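Teaching the arm by hand - speaker notes
Stulholm user day, June 13, 2020

Slot is short. Skip the history, go straight to pictures.
Open with the question from the Ridwood visit: who does the teaching, and how long before they are any good at it?
Leave all four up while talking. Glass everywhere, glass is the point.

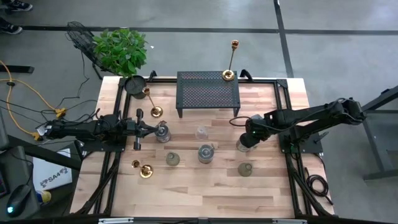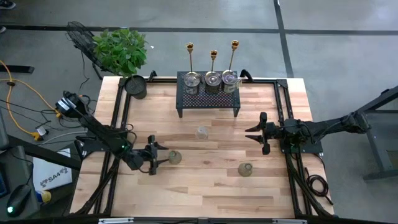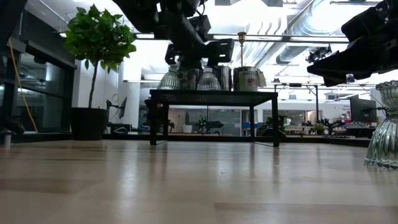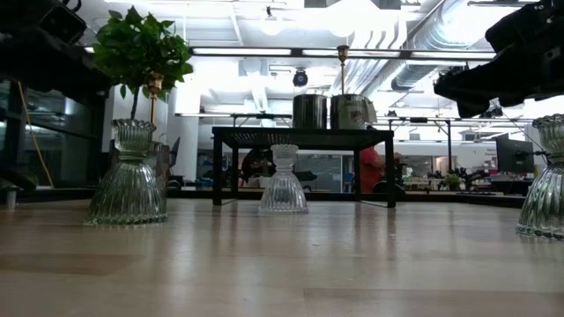

Two arms over one wooden table, every time. First two views look down, last two sit almost level with the wood.

WHY GLASS
Clear things are hard for the cameras. Hard for the operator too - on a screen you lose the rim.
Point at the little transparent cup in the first one, almost gone against the wood. Ask the back row if they can find it.
Ribbed vases in three and four. Wide at the bottom, narrow higher up, so where do you grab? Ask for hands.

BY HAND OR BY REMOTE
By hand: you hold the arm, you move it, it remembers the joints. Quick to learn. But your own arms get in the cameras, and two arms at once is awkward for one person.
Remote: slower start, cleaner recordings. You see what the robot sees, so you cant cheat by leaning over.
Pelletier course does by hand first, remote second. I'd keep that order.
Dont get dragged into the headset argument. Take it at the break.

NUMBERS (say slowly)
444 demos kept out of 700 recorded.
53 of the bad ones came from 2 operators in their first morning. Not their fault, we gave them the tall candlesticks.
Rest mostly hesitation - hovering, going back, regrip. The robot learns the hovering as well!

WHAT WE CHANGED
Practise on jars before anything with a stem.
Same task, diferent starting layout each time.
Stop the recording when you fumble, start over.

CERDALE
They want to try it in October. Mention only if asked.

Questions. Water is under the lectern.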